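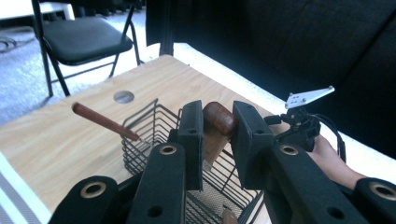
The mallet and the wire basket, August.

Readers who have followed these pages for any length of time will be aware that the household undertook, in the spring, a full review of its kitchen storage. The present entry concerns the smallest part of that review, namely the basket in which utensils are kept when they are not in a drawer. It is offered for the benefit of those who wrote to ask, and in particular for Wekesa Mfinanga, whose letter on the subject of drawers ran to 3 pages and deserved a fuller reply than it received.

The position before the review was as follows. All wooden-handled items were held in a single drawer beneath the hob, together with the tin foil, the spare candles and a number of lids. The drawer could be opened to the width of a hand. Items at the back were not used from one year to the next, and on two occasions a replacement was bought for something already owned. One of these, a fish slice from Bruvstead, remains in its sleeve and is available to any reader who can collect it.

Three arrangements were considered. The first was a stoneware jar, which was rejected on grounds of weight and of the difficulty of cleaning the bottom. The second was a wall rail made by Kostico, which would have required drilling into tile. The third was an open wire basket, and this was adopted. Air passes through it freely, it can be carried to the sink or to the table with one hand, and any item inside it can be found without emptying the rest.

Certain rules were then agreed and have been kept to, with modest exceptions. The basket is to hold only those things used at least once a week. Items go in handle upwards wherever their shape permits. Anything with a heavy head, such as a mallet, is to be lowered in head first and last of all, so that it does not come down upon thinner things. The basket itself is washed on the first of the month in warm water with a soft brush, and dried with a cloth along each wire - a tedious task, but the corners will hold water if left.

The question of the mallet has been raised before. It was bought from Sevton some years ago, before the move, and was for a long period used only for crab and for persuading the lid of the flour bin. Mirta Acuña, with whom the author shares the kitchen, has maintained that a mallet has no business among table things and belongs in the cupboard with the rolling pins. The author's view is that it is used more often than the rolling pins. The matter was left open for the summer and will be looked at again when the preserving is finished.
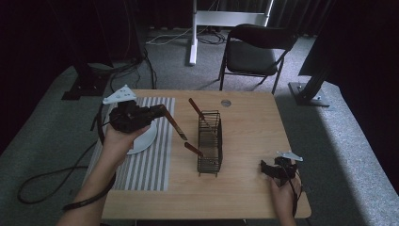

The laying of the table has proved to be the more useful test of any storage arrangement, and it is regretted that this was not recognised sooner. A basket that serves well on a worktop may be a nuisance at a meal, where it takes up room and obstructs the passing of dishes. After several trials it was settled that the basket should stand in the middle of the table, with the grey and white striped placemat to one side of it and the plate already set down. A person laying the place may then draw out what is wanted and put it beside the plate without walking back and forth. Brown handles were chosen throughout so that odd pieces, bought at different times, would sit together acceptably.

Some difficulties remain and should be recorded. Narrow handles have a tendency to find their way out between the wires low down, and must be pushed back before the basket is lifted. A liner cut from an old tea towel was tried and withdrawn, as it trapped crumbs. The Shibata catalogue lists a closer-woven model, at page 293, but no purchase is proposed at present.

Knives continue to be a subject of correspondence. It remains the practice of this household that sharp kitchen knives are kept in the block and that only table knives are admitted to the basket. Readers with small children may wish to keep the basket on a high shelf between meals.

The next entry will deal with the cupboard under the stairs, where work has been slower than was hoped. Letters regarding the fish slice may be sent to the usual address.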